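Hi, I'm Deepika Nair, and I started Peltach because I couldn't stop talking about sea stars at barbecues. My friends suggested (kindly!) that I find some other people to tell. So now I run small-group rockpool walks and school talks with Lorraine Mahuika, who taught me most of what I know about limpets and still corrects my Latin.

We take 16 people at a time, tops, and we go out at low tide even when low tide is at 6 in the morning. Bring a jumper and shoes you don't love. We look at whelks, chitons, anemones, the odd decorator crab wearing half the neighbourhood - and we put every rock back the way we found it.

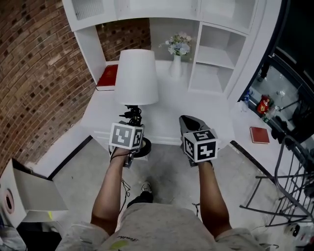
Schools are my favourite part of the job. Lorraine does the session on how snails drill through mussel shells, and the kids go wild for it, the grosser the better. I do the one on camouflage, with a tray of shells and bits of weed. Either one runs for 40 minutes and fits Years 3 to 6, though we've done it for preps and for a room full of retired engineers too.

We've got 304 species in our logbook so far and I'm still hoping for a blue-ringed octopus (from a sensible distance). If you'd like to come along, drop us a line. January fills up fast.

Contact us | © Peltach | Back to top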